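Robot Rules for Kids! Why Robots Have to Follow Them Too
by Luana Fagundes
Kids' Science Corner, updated 8 August 2020

You have rules at school. No running in the hall. Scissors point down. Robots that work near people have rules too, lots of them, and grown-ups write them down in long boring books called standards.

What's a standard? A list everyone agrees to follow. Like how every light bulb of one kind fits the same lamp. Robot standards say things like how hard a robot may push, where the stop button goes, what has to be checked and how often.

My friend Mimoza Ionescu checks robots for a living, at a shop called Avbridge. Her rule binder has 221 pages. I asked for the kid version and she gave me 4 rules on the back of an envelope. OK here goes.

Rule one. Stay out of the reach zone.
A robot arm can swing as far as it is long. Everything inside that distance is the reach zone. Sometimes it's a fence, sometimes just a line of tape on the floor. Robot is on, you are outside the line. Even if your pencil rolled in there. Especially then!

Rule two. Know where the stop button is.
Big, red, easy to slap. It's called an emergency stop, or e-stop for short. Anybody can hit it. You don't have to ask first and you don't get in trouble for it. Hitting the button does not fix the problem, it just stops things so a person can look.

Rule three. Squeeze only as hard as you need.
Grippers are the robot's fingers. Too loose, it drops stuff. Too tight, crunch. So the people who set up the robot choose a limit for the squeeze and then test it, first on things that don't break. Rolls of tape are good for that. So are blocks and sponges.

Same rule for where the fingers can pinch. The spot where two parts close together is a pinch point. Keep your own fingers away from those, on robots and on car doors.

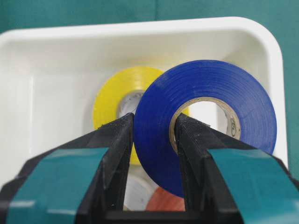

Tape rolls and a white tray: 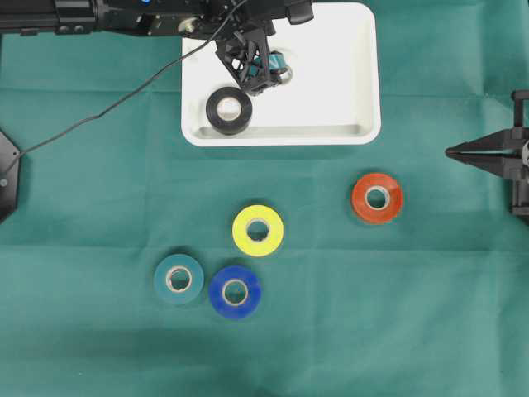 What happens if a person has to reach in while the robot is working?

The person stops the robot first and makes sure it can't start again by suprise. Then they reach in. When they're done they step back outside the line, look to see that everyone else is out too, and only then turn it back on.

Rule four. Start slow.
When a robot learns a new job it goes at turtle speed. Someone watches with a hand near the stop button. If it does the job right, it gets to go a bit faster. If it bumps something, back to turtle. Mimoza's shop makes a new job run 7 times in a row with no bumps before they speed it up. Other shops pick other numbers, thats fine, as long as they write it down.

Words to know
Standard: rules that lots of people agree on
Gripper: the part of a robot that grabs
E-stop: the emergency stop button
Pinch point: a place where parts close and can squeeze you
Reach zone: all the space the arm can get to

Try it at home
You need 2 players, a spoon, and a roll of tape or a sock. One player is the robot and holds the spoon. The other is the safety checker. Mark the reach zone on the floor with string. The robot moves the sock from one side to the other, using only the spoon, super slow. The checker yells STOP any time. Robot has to freeze right away. No extra step! Then trade.

Harder version: the robot closes its eyes and the checker gives directions. Ask a grown-up to move the breakable stuff first.

Got a robot rule of your own? Write it down and bring it to the June table, Mimoza will read them all.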